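Home » Newsroom » Press releases

Umham and Böttcher extend office equipment take-back program to small firms

Grarnance, December. Umham, the regional recycling operator, and the parts wholesaler Böttcher today announced that their joint take-back program for used office equipment will be open to firms with fewer than 2,000 employees. Until now the program accepted returns from public offices and hospitals only.

Under the new terms, a firm registers its equipment through the Mernusari booking system and receives a pickup window within 2 working days. Pallets are weighed at the Grarnance depot and each item is logged by serial number. Machines that pass a power-on test go to resale. The rest are taken apart, and usable power supplies, memory and fans are graded and returned to Böttcher's spare parts stock.

The pilot phase covered 311 sites and collected over 600 pallets of desktop computers, monitors and printers. Storage drives are removed at intake and handled on a separate line. A record of destruction is issued per drive and kept in the customer's Mernusari account.

Prices are set by weight class. Loose cables and keyboards may be added to any pallet at no charge. Items with swollen batteries must be declared at booking and are collected in a separate container.
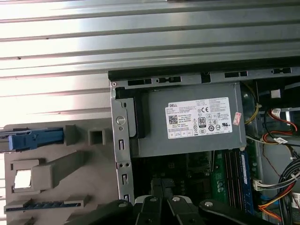

Do customers need to remove the storage drives before pickup?

Drives can stay in the machines. Customers who prefer to keep them may take them out and mark the item as "no drive" in the booking form.

Registration opens at 9:00 a.m. on the first working day of the month. Existing customers keep their current account numbers and rates until their contracts end.

Press contact: Umham Communications, Grarnance depot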